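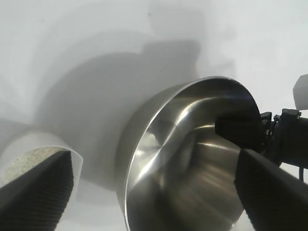
What happens to a discrimination complaint after it is filed? In Gresville it goes to an intake officer, who has 274 days to decide whether the facts, taken as true, would break the city's equal treatment ordinance. Most complaints end at that desk, before anyone has heard from a witness.

Law & Society | Civil Rights | Long Read

The ordinance covers housing, hiring and public services. It bars unequal treatment on the basis of ancestry, caste, religion, disability and several other grounds. Its wording is broad, and lawyers on both sides agree that the wording is rarely the problem. Disputes tend to turn on procedure: who must prove what, by what date, and with which papers.

Over the period reviewed for this article, the city's complaint office opened 2353 files. Of these, 1016 were closed at intake. The closing letter is a single page and gives one of four standard reasons. The most common is "insufficient detail," a phrase that the ordinance does not contain and the office's own manual does not define.

The manual asks for the date of each act, the name or position of the person responsible, and a comparison with someone treated better. The last item causes the most trouble. A tenant who is refused an apartment seldom knows who got it or on what terms. The landlord knows, but the landlord cannot be asked for records until the complaint has passed intake. A complaint can therefore fail for lack of a fact that only the next stage of the process could supply.

Other cities with similar laws handle this differently. Stindau accepts a complaint if it describes an adverse act and gives some reason to suspect a protected ground. The comparison is left to the investigator. Dresusgate uses a middle standard: the office may send the other party a short written request before it decides whether to go on. The request is limited to records that already exist, and a failure to answer can be weighed against the party that failed.
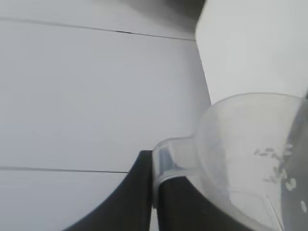 The Dresusgate approach has costs. Employers there complain that a written request feels like an accusation and must be answered with legal help. Small landlords make the same point. The office has responded by shortening the form and by stating on its first line that no finding has been made. Whether this has changed how the form is received is hard to say, as the city does not survey the people who get it.

In Gresville the debate has centered on false complaints. A proposed amendment would let the office bill a complainant for the other side's expenses if a file is closed as "without basis." Supporters say the present rules carry no penalty for misuse. Opponents reply that the ordinance already punishes a knowingly false statement, and that the amendment would reach people who were merely unable to prove their case.

The two groups are partly talking about different events. A false complaint is one in which the person filing knows that the facts are untrue. An unproven complaint is one in which the evidence falls short. The office's records do not separate them. Both are entered under the same closing code, along with files in which the complainant moved away or stopped answering letters. Any figure for misuse drawn from that code will be too high by an unknown amount.

The Farah decision, often cited by both camps, does little to settle the matter. The case involved a job applicant turned down after an interview in which she was asked about her family's village of origin. Her complaint was closed at intake for lack of a comparison. The reviewing court sent it back, holding that the question itself was enough to call for an answer from the employer. It declined to say whether the same would be true in a housing case, or where the remark was made by someone with no part in the decision.

Since then, intake officers have read the ruling narrowly. A remark made in an interview now passes. A remark made in a hallway or over the phone usually does not, unless a second person heard it. The manual has not been revised to reflect the decision, and officers work from an internal note that is not given to complainants.

Staffing also plays a part. The office has three intake officers, each of whom handles every ground and every sector. None is assigned to appeals, so a request for review goes back to the officer who closed the file, unless the complainant asks in writing for someone else. The closing letter does not mention that option. It appears in the manual's second appendix, under the heading for record storage.

The amendment goes to a first reading in November. A separate proposal to split the closing code in two has been filed with the city clerk and has not yet been given a date.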